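本站使用 Cookie 改善浏览体验,继续浏览即表示您同意我们的隐私说明。

话题:职场观察 / 自动化

Prorero 分拣线换自动化快满一个季度了,一直有朋友私信问我们这些老员工过得怎么样,周六晚上泡了茶,慢慢聊几条,想到哪写到哪。

先说变化最大的。以前八个小时站在台子边上,把客人退回来的首饰一件件归盒,下班腰是直不起来的。现在 Visser 那条线接走了大件和硬盒,站着的时间少了一大截,我妈都说我走路比去年精神(她眼睛毒得很)。

软的、细的还是难。链子会散,珠串拎起来会变形,镯子又滑又圆,夹偏一点就滚。所以我们组好几个人转去做手持夹爪的示范,一件一件夹给机器学。上个月组里攒了2644条,验收退回来175条,大家对着屏幕一条条看,边看边叹气,也边看边笑。

刚转岗那会儿我挺别扭的,做了这么多年,手上的感觉说不出来,现在要拆成一个个动作。培训排了24个课时,我到第3个课时才敢把夹爪张到底。手套戴久了闷,这个意见我提过,也希望Nullberg那边的同事看见!

活儿大概长这样,床单上铺开,红盒子放旁边:
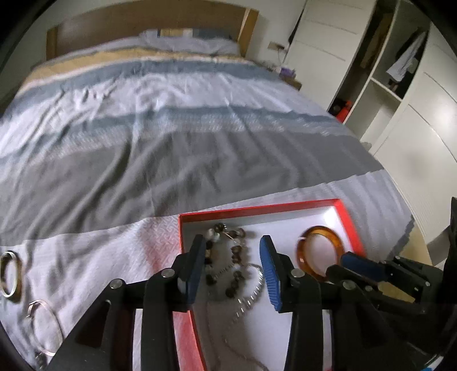
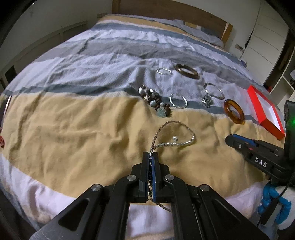
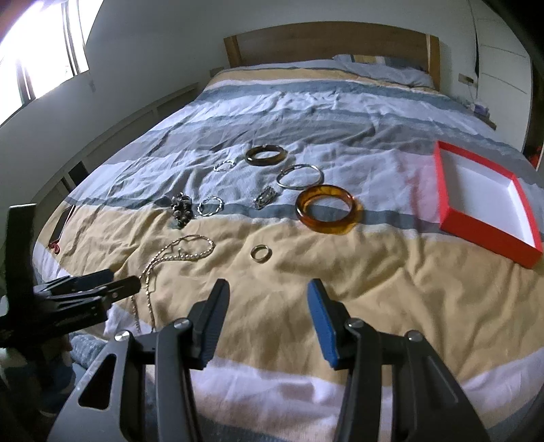

工资和班次的事

问得最多的就是这个。底薪没动,夜班取消了,夜班补贴自然也没了,家里有房贷的同事心里是有疙瘩的,我觉得应该讲出来。好在Corker那边的排班可以自己选时段,带孩子的几位早上送完学再来,比从前从容多了。

也有人不愿意转,去了仓库前台,偶尔中午还一起吃饭。我自己呢,先做着,手没闲下来,心里就踏实些。有想问转岗培训的,评论里留言,我下了班慢慢回。

相关阅读
· 分拣员转岗之后的第一个月
· 夜班取消,补贴怎么算
· 珠串和细链为什么难夹
· 四月车间开放日报名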